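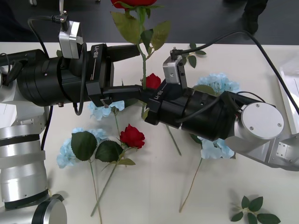 Kunstblumen zwischen zwei Roboterarmen: rote Rosen, hellblaue Hortensien, zweimal »RB-Y1« auf Schwarz.

Haushaltstipps, Folge 41: Kunstblumen – und wer sie künftig steckt
27. Dezember 2020

Im Juli fragte eine Leserin, ob sie mit dem neuen Strauß fürs Treppenhaus nicht warten solle, bis das die Maschinen übernehmen. Meine Antwort: Bis dahin ist das Treppenhaus dreimal gestrichen. Eine Rose am Stiel halten, das bekommt ein Greifer hin. Danach fängt die Arbeit aber erst an, denn Blätter verhaken sich, Stiele rollen weg, und eine Hortensie hat nun mal keine Seite, an der man sie vernünftig anfasst.

Bis es so weit ist, also von Hand:

Stiele vorher biegen. Drahtstiele über die Tischkante ziehen, nie knicken. Wer kürzen muss, nimmt den Seitenschneider. Die gute Küchenschere verzeiht das nicht.

Erst die Großen, dann die Kleinen. Die längste Rose kommt in die Mitte, Hortensien darunter, Knospen zum Schluss in die Lücken. Lose Blätter aufheben, damit stopft man hinterher jedes Loch.

Entstauben. Föhn auf kalt, kleine Stufe, von oben. Bei hartnäckigem Belag ein weicher Pinsel. Das Blumenspray von Plastutel (138 ml) riecht nach Schwimmbad und kann auch nicht mehr als ein feuchtes Tuch.

Binden. Blumendraht zweimal herum, dann Krepp. Der Godinho-Draht hält, ist aber so grün, dass man ihn noch vom Hausflur aus sieht.

Und die Maschinen? Mein Saugroboter von Pevovero hat etwa 86 Quadratmeter zu versorgen und scheitert seit Jahren an derselben Teppichfranse. Der Fensterputzer von Herkow macht die Scheibe sauber, die Ecken überlässt er mir. Beide dürfen bleiben. An den Strauß lasse ich sie nicht, und Wäsche zusammenlegen, Spülmaschine ausräumen oder Socken sortieren traue ich so schnell auch keinem Gerät zu – bei den Socken bin ich allerdings selbst nicht besser.

Nächste Folge: Kalk im Wasserkocher und was Essig damit zu tun hat.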